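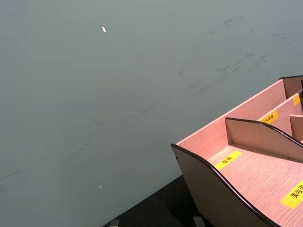
Study places in the town library of Bimcombe: how students use them and what they would like to change

Our report deals with the reading room of the library in Bimcombe, where many students of our college go to work in the afternoon. We wanted to know why some tables are always taken and others stay free, although the chairs are the same. Before the first visit we thought that only the distance to the window would matter. But the condition of a table is also important for people. A grey-blue top with dark scuff marks running across it, and a white fleck or two lying on it, gives a tired impression, even when a nice pink desk organiser stands in the corner. Several students told us they would walk past such a table if another one was free.

1. How we worked

The project was made by Janelle Manalo and me, Ambros Wieser, for the course Public Spaces. We prepared a short questionnaire with 14 questions and gave out 200 copies at the entrance and in the college canteen. We received 77 of them back with all answers filled in. The questionnaire was in English only, and this was perhaps a mistake, as the evening visitors are often from the language courses.

Besides this we sat in the reading room ourselves, each time from two o'clock until closing, and marked on a floor plan which places were occupied. Janelle drew the plan by hand. The booking system of the library is called Lillusora and the librarian kindly printed for us the list of bookings for the spring term. It contained 3472 entries, but cancelled bookings are also in it, so we used the list only for comparing the hours of the day.

2. Results

The busiest time is between three and five. On Tuesday the room is fuller than on other days, which has to do with the late opening. The places along the wall are taken first, then the window side. The long table in the middle is filled last, and people there leave one chair between them as long as it is possible.

In the questionnaire the most frequent wish was for more sockets. After this came quieter doors and cleaner tables. Light was mentioned less often than we expected. One person wrote: "I don't need a beautiful room, I need a place where my elbows don't stick." We found similar sentences on other sheets, mostly from those who stay longer than two hours.

3. Problems

We did not visit the library in August, when the college is closed, so we can say nothing about the summer. Our notes from the second week are also incomplete, as we used different signs for "bag on the chair" and noticed it too late. These places were left out of the comparison.

4. Suggestions

The tables could be wiped once more at midday, and the worst tops could be changed when there is money for it. For the long table we suggest low dividers which can be taken away. The door to the staircase needs only a strip of felt. We have given a copy of the floor plan to the librarian, and she would like to keep it for the discussion about new furniture.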